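The biscuit tin and the village shop

Small shops were supposed to be finished. In Larnwood, one is selling more biscuits than ever

By Vandana Pant

LARNWOOD — The bell over the shop door rings at ten past seven and Tegan Rewi does not look up. She knows who it is by the boots. A loaf, a pint of milk and a packet of ginger nuts go on the counter, and the money goes down in coins, already counted out.

"He had the same yesterday," she says when the door has closed. "He'll have the same tomorrow."

Rewi took over the Larnwood village shop four years ago, when the last owners retired and the building had been on the market for two winters. The village has 258 houses. The nearest supermarket is 21 miles away in Ekmont, on a road that floods at the bridge. On paper it looked like a shop with a captive public, but the previous owners' books told a different story. Most of Larnwood had its groceries delivered by van, and came in for stamps and for whatever they had run out of.

What they ran out of, Rewi found, was biscuits.

"I went through a year of till rolls at my kitchen table," she says. "Bread and milk you'd expect. After that it was biscuits, every month, even August. So I gave them more room."

More room meant taking out a freezer that had been losing money and putting up shelves from floor to ceiling. She stocks plain digestives and custard creams at the bottom, where children and people with sticks can reach them. Shortbread is at eye level. Oatcakes are by the till next to the cheese, and were moved there after a customer complained that she could never remember to buy both.

Wiremu Cosgrove drove a delivery round for a wholesaler for most of his working life and now does the ordering for three independent shops, including Rewi's. He thinks the biscuit trade gets little attention from people who write about food.

"It's cheap, it keeps, and it doesn't need a fridge," he says. "If a shop gets its bread order wrong, it's in the bin by the evening. If it gets the biscuit order wrong, it sells them next month."

The margins are thin on the well-known names, he says, and better on small local makers, though those are harder to keep in stock. A bakery may be two people and an oven. When one of them has flu, the shelf is bare for a fortnight.

Shortbread is the exception to most of his rules. It sells all year to older customers, and then from September it sells to everyone, first to people posting parcels to relatives abroad and then as presents. Cosgrove orders the Christmas stock in early summer. He has been wrong about the quantity every year but one.

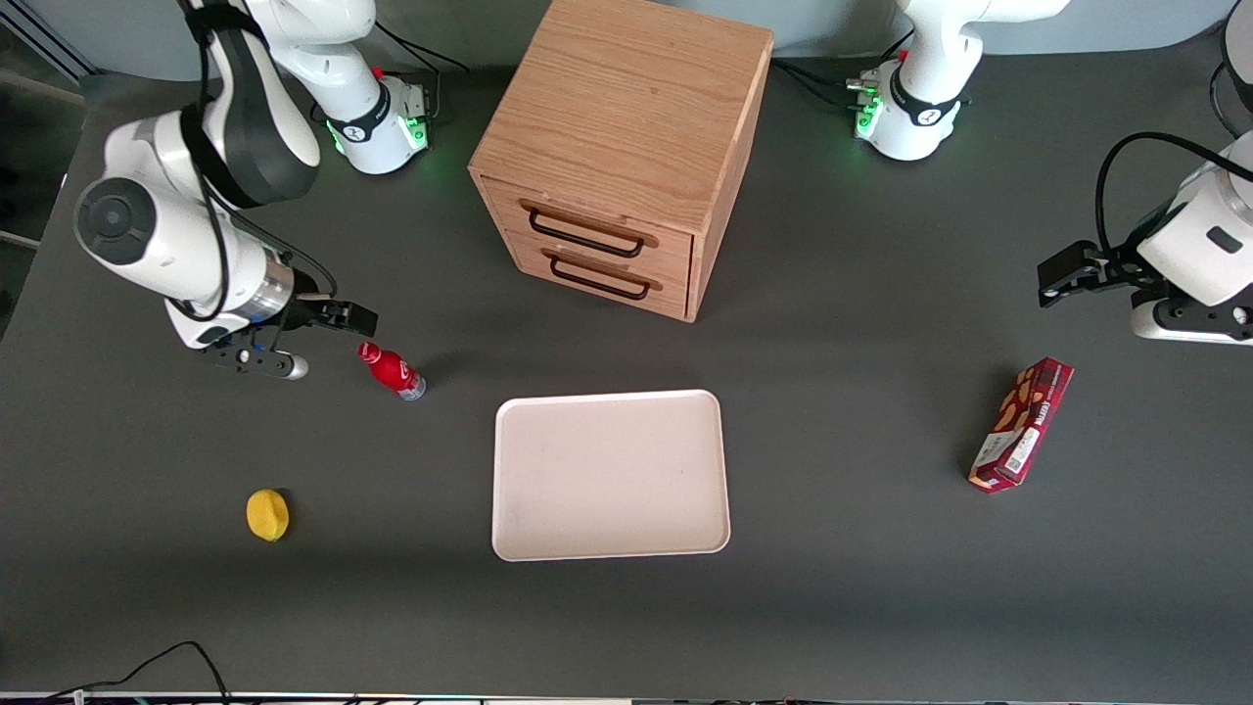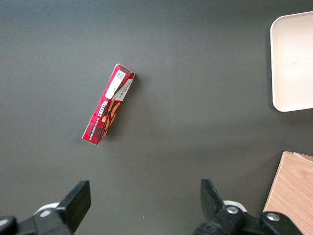 A red box on a dark grey tabletop; in the second picture, the Walkers name runs along its side.

The recipe for shortbread has hardly changed: flour, butter and sugar, in proportions that most home bakers can recite. One part sugar, two of butter, three of flour. Arguments begin after that. Some swap a little of the flour for ground rice or semolina to give a sandy bite. Some chill the dough overnight.

Ljubica Dimitriou bakes for the shop from a converted dairy at Kereama, a farm on the Zurnenley road. She uses rice flour, bakes slowly and takes the trays out while the middle is still pale. In a good week before Christmas she makes 1,000 pieces, all cut by hand. She has priced a cutting machine twice and decided against it both times.

"It would pay for itself if I sold to Ekmont," she says. "I don't want to sell to Ekmont. I'd have to drive there."

Her shortbread costs nearly twice as much as the big brands on the shelf beside it. Rewi was worried at first that the two would fight for the same customers. In practice people buy the factory box for the cupboard and Dimitriou's for visitors, and a few buy both in the same basket.

The customers are less sure that the future is settled. Vaughan Ngata has lived opposite the shop since before it had a car park. He remembers a butcher, a draper and a second grocer, all gone within ten years of each other.

"Everyone said they'd use them, and then they didn't," he says. "I include myself. I bought my shirts in Ekmont."

He now does his main shop on foot, in two trips. It costs him more. He has not worked out how much and does not plan to.

Rewi has worked it out, on her side of the counter. The shop made a small profit last year, after a loss and then a year of breaking even. Her lease has three years left to run. She would like a coffee machine and two tables by the window, but the floor there needs replacing first, and she has had one quote and is waiting for another.

At half past eleven a woman comes in for stamps. She leaves with stamps, a box of shortbread and a birthday card, then comes back for the change she has left on the counter.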